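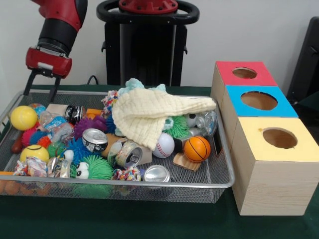
A robot arm above a mesh tray of balls, cans and bottles, with three boxes alongside.

Rules for Working Near a Robot Arm
Brokisix Learning Pages, Sheet 320

A robot arm is a machine with joints. Motors turn the joints. At the end of the arm there is usually a tool, and the two black fingers over the tray are one kind. They are called a gripper.

A motor does not feel what it bumps into unless it has a sensor for that. For this reason, people who use robot arms follow written rules. A rule that many companies agree to share is called a standard.

The space an arm can reach is its work area. At the Pleston workshop these rules apply there:

Keep hands, hair and sleeves out of the work area while the arm has power.
Know where the stop button is before the arm is switched on.
Run a new task slowly the first time.
If something falls, stop the arm first. Then pick it up.
Keep cables away from moving joints.

Objects need rules too. A soft ball, a soda can and a wooden block should not all be squeezed equally hard. The person who sets up the task picks a limit for the grip — the most force the fingers may use — and writes it in the log.

The log also lists who ran the arm and every stop, even short ones. Workers read it before the next run.

Words to know
Gripper: the part that holds things.
Work area: all the space the arm can reach.
Log: a written record of each run.

Next sheet: Sensors and Stop Buttons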